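## Replacing the finger pads on the Pelari hand-held gripper

The pads are a wear part. On our two grippers in the Grestville workshop they last between 13 and 19 hours of use, depending on what is being picked up. Change both sides together, even if only one looks bad, or the fingers will close off centre.

You will need:

- self-adhesive rubber sheet, black, 2 mm
- a hex key to suit the finger screws
- isopropyl alcohol and a lint-free cloth
- a plastic scraper
- a sharp knife and a steel rule

### Removing the old pads

Open the fingers fully and lay the tool on a flat table. Take out the two screws in the top of each finger and keep left and right apart. The fingers are mirrored and will not swap over.

Start peeling at a corner that has already lifted. Pull slowly and keep the pad low against the finger – pulling straight out leaves most of the adhesive behind. If the backing has frayed, trim the fibres first so that they do not get dragged into the pivot.
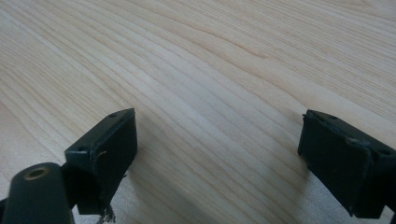 Scrape off what remains, then wipe the face with alcohol until the cloth comes away clean. Do not use acetone on printed fingers. Ehsan Farooqui did this on the first set and the faces went soft enough to take a thumbprint.

### Fitting the new pads

1. Cut each pad 1 mm short of the finger face on all sides. Pads cut flush catch on things and peel from the edge.
2. Round the corners slightly with the knife.
3. Dry-fit, then remove the liner and press down from the centre outwards.
4. Clamp both fingers between flat blocks and leave overnight.

Refit the fingers and nip up the screws by hand. No thread lock.

### Resetting the zero

New pads change the closed position. Close the gripper gently and read the encoder value in Pan. Ours gave 727 with worn pads and 878 with new ones. Enter the new figure as `closed_count` and save.

Finish by gripping a strip of paper at the tip, the middle and the root of the pads. The drag should feel the same at all three. If the tip is loose, slacken the finger screws, close the gripper on a flat bar and tighten them again.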